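Looking After a Varnished Table You Work On

Posted 29 December 2021 by Tiburcio Jaramillo

A varnished wooden table makes a good work surface if you treat the finish as the part that wears. The wood underneath will outlast most of us. My own bench is an old dining table, 46 inches across, and I sort parts, glue, wrap parcels and fix small things on it most days. These are the habits that have kept it usable.

Daily cleaning

Dust first, dry, with a soft cotton cloth. Grit is what does the damage, and wiping it around with a wet rag only drags it through the varnish. After dusting, go over the top with a cloth wrung out in warm water and one drop of dish soap. Follow the grain. Dry it right away with a second cloth.

Skip the spray polishes. Many leave silicone behind, and if you ever want to recoat the top, the new varnish will pull away into little craters. If your table already has years of polish on it, wipe it with mineral spirits on a folded rag, window open, and let it air out overnight. Lay the rag flat outdoors to dry before you throw it away.

Use trays

Anything small, sharp, oily or likely to roll goes in a tray. A shallow plastic one is fine. Pick a strong color that doesn't match the wood. Small brown or black parts disappear on a reddish table with a lot of grain in it, and a plain tray in purple or bright green solves that for very little money.

Check the bottom of the tray before you set it down. Turn it over and run a thumb along the rim. Molded trays often have a sharp ridge left from the mold, and it will scratch varnish every time the tray gets pushed. A few strokes with a sanding block takes it off. Felt dots work too, but they collect grit, so peel them off and replace them when they look gray.

Cardboard boxes are kinder to the top than plastic, with one exception. Look for staples. Tape over any on the underside.

Don't leave rubber feet, vinyl mats or soft plastic sheets in one place for weeks. The softener in the plastic can migrate into the varnish and leave it sticky or dull. I lost a patch the size of a saucer under a Gromance cutting mat one February.

Heavy things and cords

Lift, don't slide. If a thing is too heavy to lift alone, put a folded towel under it and slide the towel. Metal bases should sit on cork or felt, or on a plate of their own beside or behind the table.

Cords pick up dust and drag it over the finish whenever they move. Run them off the back or the side, and leave enough slack that they don't saw at the edge of the table. A wipe with a damp cloth now and then keeps them clean.

Finding the scuffs

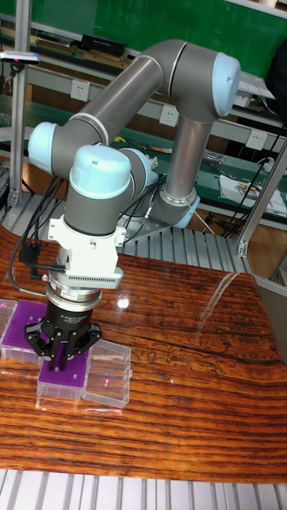
Glossy varnish over strong reddish-brown grain. A few lighter scuffs show on the wood.

A glossy top shows its wear best in raking light. Put a lamp low at one side, get your eye down near the level of the table, and look along the reflection. In good varnish the glare has a crisp edge. Where it goes fuzzy or gray, the surface is worn. Mark those spots with a bit of painter's tape so you can find them again once the lamp is off.

Then drag a fingernail lightly across each one. If the nail doesn't catch, the mark is in the finish only and will usually polish out. If it catches, it needs filling or recoating.

Light scuffs

Start with the gentlest thing. Rub with a clean dry cloth, since a lot of pale marks are only something that rubbed off onto the varnish. If that does nothing, try a little paste wax on 0000 steel wool, with the grain and with hardly any pressure. Buff after 11 minutes or whatever your can says. I use Clirico clear wax. Any plain furniture paste wax will do the same job.

The steel wool will take the shine down a bit. On a very glossy top use an automotive polishing compound on a soft cloth instead, and test it somewhere out of sight.

Deeper marks

Clean the area, dry it, and touch in the scratch with a fine artist's brush and thinned varnish. Let it cure, then add another coat. It usually takes three or four before the fill stands slightly proud. Level it with 400 grit wet-and-dry paper on a small hard block, wet, checking often. Finish with polishing compound. Keep the block flat - a fingertip will dig a hollow that you'll see every time the light comes in.

Carved or scratched patterns in an older top are a matter of taste. I leave mine alone. Filling them with clear varnish makes them easier to wipe clean and doesn't hide them.

Cutting the glare

If the shine bothers you while you work, move the lamp before you do anything to the table. Light from the side, a little behind your shoulder, puts most of the reflection out of your way. A frosted bulb helps. A sheet of brown kraft paper under the job helps more, and you can write on it.

Spills

Water, blot. Glue, let it go rubbery and roll it off with a thumb. Solvent, blot at once and don't rub, and leave the spot alone until the next day. Softened varnish often hardens up again if you keep your hands off it.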